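Notebook, February – Vamel arm kit review, second entry

Kit is on loan from Etell until the end of the month. Leonora Marquez wants a yes or no on buying more for the intro course. Firmware 3601 went on without trouble. Printed parts fit well, though I had to ream 7 holes before the screws would start.

Wiring is my main complaint. The servo leads are left to loop out at every joint, and the manual says nothing on routing them. Small screwdriver stays on the bench for now.
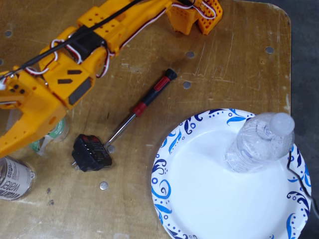
Grip tests, 2:30 pm

Ran 17 cycles on an empty bottle. Two slips, both with the wrist turned. The jaw holds poorly, so next I'll try rubber tape. Base servo buzzes at rest – asked Etell support, no answer yet.

Mirjam Fuchs compared the price against Listeo. Vamel is 540 with servos, Listeo sells them separately. She'll add the totals tomorrow.

To do: tape, cable ties, log current at stall.

3 comments | 2 shares

This site uses cookies. Accept / Settings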